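The Tagger

Apinya Kaewsai watched films for a company called Pallix, and for each one she filled in a form. The form had 236 fields. Some were easy, like whether there was a dog, and some took her half an hour, like how much the main character wanted to be forgiven, on a scale from one to five.

She worked from home in Hakville, in a two-room apartment over a bakery. The films came in the morning and the forms were due by midnight. Pallix paid by the form. Her supervisor was Eliseo Quezada, whom she had met once, at training, where he told a room of new taggers to score what was on the screen and leave their own lives out of it.

In May a film came through called Neltow. It had no poster and no cast list, only a running time and a file number, 1119. It was about a man who comes back to a river town to sell his father's boat and can't find a buyer. Not much else happened. He ate at the same counter every day. He slept in the boat. Near the end he took the price tag off it and went to work at the counter where he'd been eating.

She gave it a four for regret and a two for humor. Under Ending she had to pick from a list of 18 choices, and she picked Unresolved. Then she changed it to Hopeful and went to start her laundry.
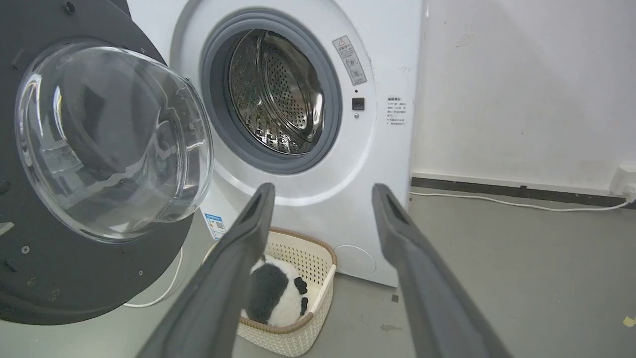 The second viewing

When she came back she watched the last ten minutes again. The man tied on an apron and a woman showed him where the cups were. He looked at the cups. The film stopped there.

Apinya changed the ending back to Unresolved and sent the form.

Two days later Eliseo called. He didn't usually call.

"You had Neltow," he said. "So did Chalerm Wongsuwan. He put Tragic."

"Tragic? The man gets a job."

"Chalerm says he gave up. He wrote a note. Did you write a note?"

"There wasn't a field for notes."

"There isn't one. He put it under Locations."

Two taggers saw every film, and if they were more than a little apart the form went to a third. The third was Mayuree Chareonsuk, who had been there longest and whose scores the software was trained on. Eliseo read hers out over the phone. Regret, four. Humor, four. Ending, Happy.

"Humor four?" Apinya said.

"She thought the bit with the buyers was very funny."

Apinya tried to remember the bit with the buyers. There was a man who measured the boat with his shoes. There was a couple who argued about its name and left without asking the price. She supposed it could be funny. She had been thinking about her own father, who had a truck he wouldn't sell, and she hadn't laughed at any of it.

"So what happens now?" she asked.

"The system takes all three and works out where it goes. I've got it here." She heard him typing. "Quiet Comedies About Leaving Home."

"He comes home. He doesn't leave."

"That's the closest row it has."

She asked how many other films were in the row. Eliseo said 20. One of them was Yimyam, which she had tagged herself the winter before, and it was about a woman who taught elephants to paint. She couldn't recall anybody leaving home in that one either.

"Can I change my score?" she said.

"To what?"

She looked at the form, which was still open on her second screen. The cursor was in the Ending box. She scrolled down through the list and back up.

"Who made it?" she said.

"Somebody named Kamonchanok Hemmin. It's her first one. I don't have anything else on her."

"Does she see any of this?"

"The forms? No. She sees what row she's in."

Apinya said she would leave the score alone. Eliseo thanked her and said there would be three films in the morning, one of them long.

That night she turned on the television and went looking for the row. It was a long way down, under the cooking shows. Neltow was the last picture in it. They had given it a poster by then, a boat on blue water with the sun coming up, though it had rained through the whole film. She pressed play and went to get something to eat, and when she sat down the first buyer was already taking off his shoes.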